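Open cardboard box as daily storage for small rolls: lining, flaps and position on the mat

3 min read

jundamstead_loft
Posted Feb 24, 2025

I keep a stock of small rolls for craft and mending: yarn, ribbon, and several kinds of tape. There are 52 of them at the last inventory. The bulk lives in lidded crates on a shelf. The few in current use go in an open cardboard box on a grey work mat, and it is this box that I would like to get right.

The box is the third I have used since October. The first was a shoebox, which was too shallow. Rolls stored on end stood above the rim and went over whenever the table was knocked. The second was a Prudik mailing carton with long flaps. The depth was adequate, but the flaps folded back in over the opening every few minutes and caught on sleeves.

There are three points I have not settled.

Firstly, the lining. Bare corrugated board sheds a fine brown dust, and it shows on pale yarn. A sheet of paper in the bottom deals with most of it but slides when a roll is pulled out. I do not want to glue anything that will have to be replaced.

Secondly, the flaps. I can crease them outwards or cut them off. Creased outwards they take up room on the mat. Cut off, they leave a rough edge, and I assume the walls become less stiff.

Thirdly, the position. With the box near the far edge of the mat I have the whole near side free for laying out, but things put down in a hurry end up next to the box and not in it. With the box at the near corner I knock it with my forearm.

The mat is an Ondetti and is not the problem. It is flat, it grips the table, and anything pale is easy to find on it. I would prefer to stay with cardboard, as the box gets replaced when it goes soft.

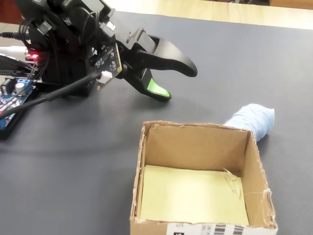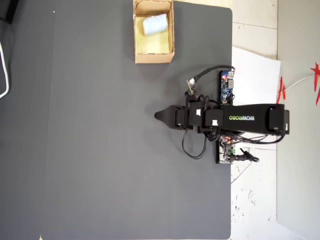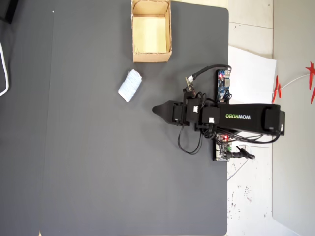

Grey mat and open cardboard box. The small pale blue item is in the box in the second picture, and on the mat outside it in the other two.

Any figures for depth would be useful, as would a view on whether a divider is worth fitting in a box this size.

slowmender

Taking your points in order.

Lining. Use a sheet of plain paper cut 3 cm larger than the base each way, with the surplus folded up against the walls. The upturned edge stops the sheet sliding. Fold the corners flat like the end of a parcel. No adhesive is needed. Pale paper is better than dark for this purpose, as dust and broken thread ends can be seen and tipped out. If you store tape in the same box, keep the exposed edges of the roll off the paper or they will pick up fibres.

Flaps. Score before folding. Run the back of a knife along the existing crease on the outside face, then fold outwards and press down firmly. An unscored flap will always try to come back. If you decide to cut, cut 1 cm above the crease and fold that strip down on the outside. You keep most of the stiffness and the rough edge faces away from the yarn. The strip can be held with paper tape.

Position. Far edge, central. Leave a hand's width of clear mat on the side you reach from. I would accept the occasional roll left beside the box as the lesser nuisance.

Depth. Measure your tallest roll on end and add a third. For rolls kept on their sides, one and a half times the diameter is sufficient. Deeper than that and you will be looking down a well for the small ones.

Divider. Worth fitting only if yarn and tape share the box. One strip of card across the middle, slotted into a cut in each long wall, is enough.

ondetti_user_3560

just use a plastic tub. Cardboard goes soft. Mine was from Akbari and has lasted years

gridline

The tub is a fair suggestion for long-term stock, but the poster has asked for cardboard. A light tub also slides on a smooth mat more readily than a box does.

One addition to the answer by slowmender. Mark the box outline on the mat with four short corner strips of low-tack tape. It sounds excessive, but the box then goes back to the same place after each clear-up and the free area stays constant. Peel the strips off every month or so, before the adhesive hardens.

I disagree on the divider. In a small box it reduces the width of each half to the point where a hand does not fit comfortably. Two smaller boxes side by side do the same job, and each can be replaced separately when it wears.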